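공유 작업실 플레우스, 두 팔 로봇 작업대 제작 기록 공개
“자랑할 단계는 아니다”… 부품표와 실패 기록까지 함께 배포
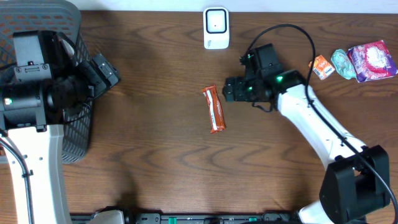

가에탕 마르티는 이런 작업대가 집안일을 덜어 준다는 말부터 믿지 않는다고 했다. 과자 봉지를 바구니에 옮기는 일이라면 손으로 하는 편이 빠르고, 팔을 두 개 달면 고장 날 관절도 두 배가 된다는 것이다.

플레우스는 이 지적을 반박하지 않기로 했다. 2024년 8월 21일 공개한 제작 기록은 159쪽이며, 그중 상당 부분이 배선을 다시 하고 영점을 다시 잡은 이야기다. 나무 상판 위에 흰색과 검은색으로 된 로봇 팔 두 대를 마주 세우고, 포장된 작은 물건들을 플라스틱 바구니에 담게 하는 것이 현재 과제다. 구겨지는 비닐 포장은 집을 때마다 모양이 달라져 시험용으로는 까다롭다.

작업실이 밝힌 성적은 시도 152회 중 성공 20회다. 제작을 맡은 인디라 페르난데스는 “잘된 장면만 이어 붙이면 누구나 그럴듯한 영상을 만들 수 있다”며 “우리 숫자는 그런 영상에 어울리지 않는다”고 말했다. 실패한 시도도 빠짐없이 기록에 넣었다.

케이블 문제도 남아 있다. 팔 바깥쪽으로 늘어지는 선은 클립으로 고정했지만, 손목을 크게 돌리면 여전히 당겨질 우려가 있다. 티보 피숑은 선을 팔 안쪽으로 넣자는 안을 냈으나 분해 시간이 길어진다는 이유로 보류됐다. 그는 지금도 이 결정에 동의하지 않는다.

가정에서 따라 만들려는 사람에게 플레우스는 기다려 보라고 권한다. 부품표는 12월에 한 차례 개정하며, 그때까지 설계가 바뀔 수 있다. 완제품이나 조립 키트를 판매할 계획은 없다.

제작 기록은 플레우스 작업실에서 무료로 열람할 수 있다. 작업대를 직접 다뤄 보려면 사전 신청이 필요하고, 한 번에 5명까지 받는다.

문의: 플레우스 작업실, 리오넬 베송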